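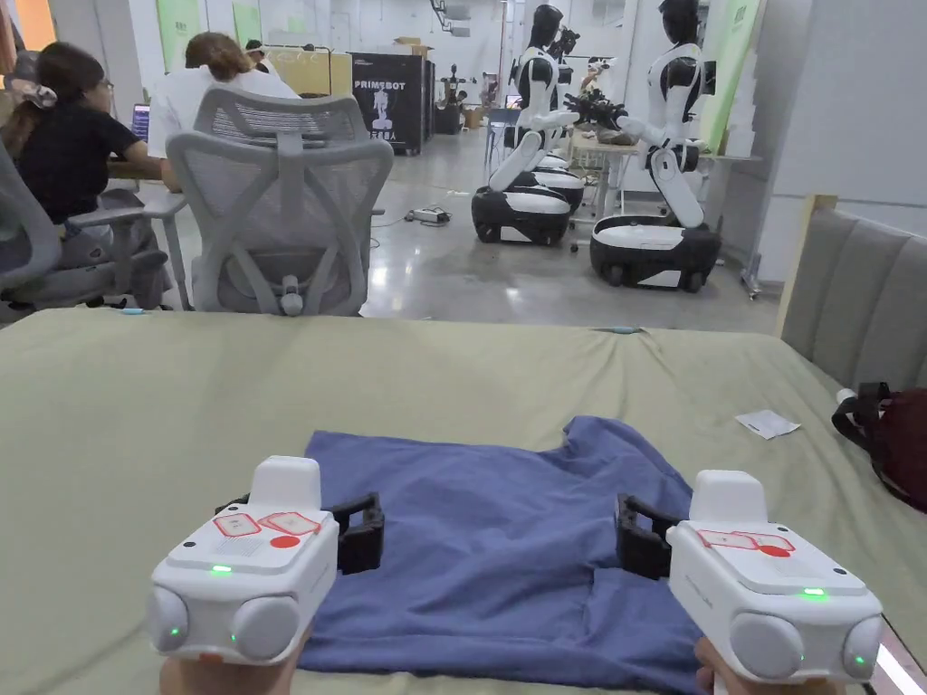 Oviver Support: Thank you for getting in touch about ticket 925. Before we talk about exchanging the sheet, could you tell us how it is being used when the trouble starts? The Bultari is cut for sleeping on, and most of the slipping we hear of comes from the wrong depth of mattress. Please also let us know which wash you use and whether you have tried it the other way up.

Customer reply, Mar 20, 2018

Hello again, and thank you for such a quick answer! I'm sorry if my first message was a bit of a jumble. I will try to set it out properly this time, though I do go on, so please bear with me.

The sheet is the Bultari in the pale green, and I should say straight away that I like it very much and the colour is lovely. The bed is where the clothes get folded. I know a table would be the sensible place, but a bed gives you so much more room, and you can lay a T-shirt out flat with the neck away from you and still have space for everything waiting its turn. The trouble is that the sheet moves with the shirt. I smooth the shirt, fold up the bottom, bring one side over, and by then there is a ridge of sheet underneath it and the shirt has taken on the same ridge. The blue cotton one is the worst of the lot. It is soft and quite thin, and every crease in the sheet seems to find its way into it.

As to your questions. The mattress is 26 cm deep, which I measured this morning with a proper tape, and the packet says the sheet will do up to that. It gets the cool wash from the label, no softener. I have not tried it the other way up but I will.

Things I have tried so far:

Pulling the sheet tight and tucking it well under on the headboard side. Better for a shirt or so, then the slack comes back from the foot end.

Putting a bath towel down and folding on that. The shirt stayed put, but the towel left its own pattern in the cotton, so I gave that up.

Ironing the sheet before I started. Very satisfying, and it took 20 minutes I will never see again, and the creases were back before I had got through the pile.

Folding nearer the edge of the bed, so that I wasn't leaning on the middle. This one did help a little. I think when you lean in, the mattress dips and the sheet gathers towards you.

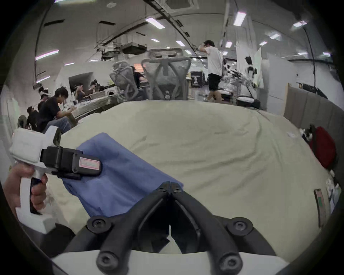

I also wondered if the fold itself might be to blame. I had been using the Alhassan fold, where you pinch at the shoulder and swing the whole shirt over in one go, and it does drag across the sheet rather a lot. Going back to the plain way - sides in, bottom up, then over again - there was less dragging and the sheet stayed flatter. It's slower, but I don't mind slow if the pile looks nice at the end of it.

Could you tell me whether the corner straps you sell would fit this sheet, and if they'd go on with the bed hard up against its headboard? I can't easily get a hand down behind there. The website only shows them on a bed with space all round.

One more small thing. Your Vendum form wouldn't let me choose "creasing" as the fault, only "tearing", "fading" or "size", so I picked size. Please don't put me down as having ordered the wrong one!

Customer, added later the same day

I have now turned the sheet over. The underside has a slightly rougher feel and the shirts do slide less on it, though there is still a ridge if I hurry. I've done 2 goes through the pile that way and the second was the neater. I would still like to know about the straps, please, and I am happy to keep the sheet if they'll do the job.

Oviver Support: We have changed the fault from "size" to "other" and passed your question about the straps to the bedding team. The ticket will stay open until they reply.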